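Sleep and Screens in the Mulder Dorm: Final Report

Submitted 12th May

Why we picked this

We wanted a topic that everyone in the class would have an opinion on, and sleep won easily. Every student we know complains about being tired, and most of them blame their phone. We wondered if the phone was really the problem or just the easy thing to point at. Once we started reading we got completely hooked (the body clock is amazing!) and had to cut our first draft in half.

What we did

Starting in January, 12 students from the Mulder dorm kept a paper sleep diary. Each person wrote down when they put their phone away, when they turned the light off, when they thought they fell asleep and when they got up. They also gave the night a score out of 5. We ended up with 357 usable entries after throwing out pages with missing times or handwriting we couldn't read.

For the first half, people did whatever they normally do. For the second half we asked them to stop using screens an hour before lights out. We typed everything into Clirard, the free spreadsheet tool from our statistics class, and made the charts there. Clirard does not like times that go past midnight, so we spent a whole evening adding 24 to things.

What we found

The screen rule helped, but less than we expected. People said they fell asleep faster, and scores went up a little. The bigger surprise was wake-up time! Students who got up at nearly the same time every day gave their nights better scores in both halves of the project, screens or no screens. We checked this three times since we didn't believe it.

Weekends were the weak spot. Almost 6 hours separated the earliest and latest wake-up times for one person in a single week, and that person's Monday-type scores were the worst in the whole set.

The bedroom itself

We added a short survey about rooms near the end — light, noise, temperature and where the phone gets charged. It was the part people most enjoyed filling in.
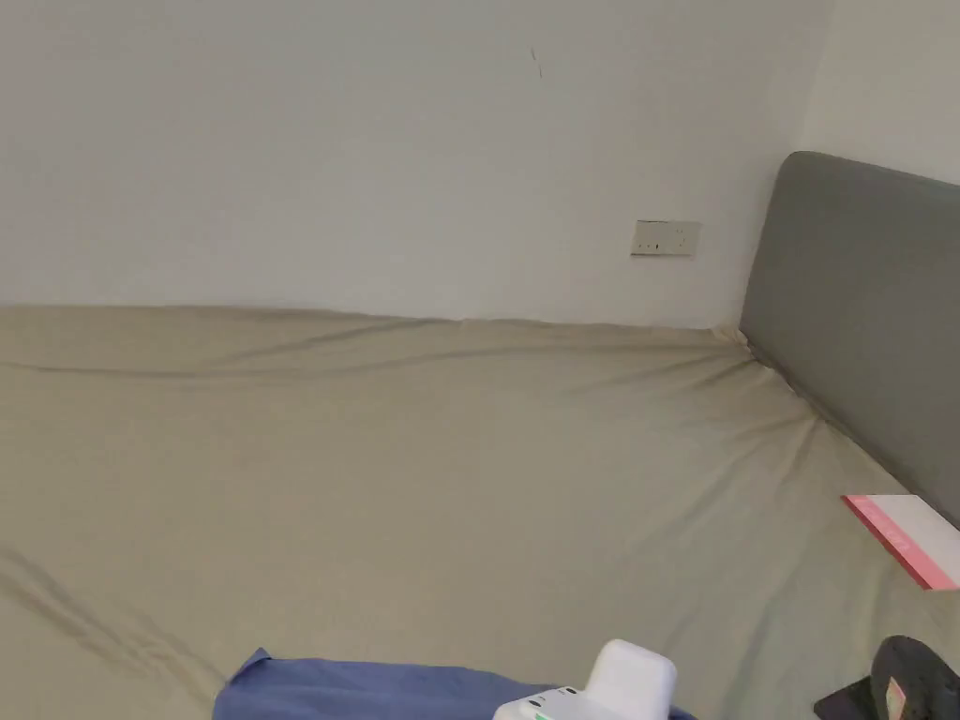
Charging the phone across the room was the cheapest change anyone tried, and the people who did it mostly kept doing it after the project ended. Noise was harder to fix. The Gravum building next door gets deliveries before sunrise, and earplugs got mixed reviews.

Problems

Our group was small and everybody knew what we were testing, so the scores may be a bit hopeful. Guessing when you fell asleep is also pretty shaky. Five people went on the Skivutberg ski trip partway through, and we left those nights out.

Next time

We would love to run this again with a whole semester of diaries and a group that only changes wake-up time. We would also ask about naps, which we forgot completely.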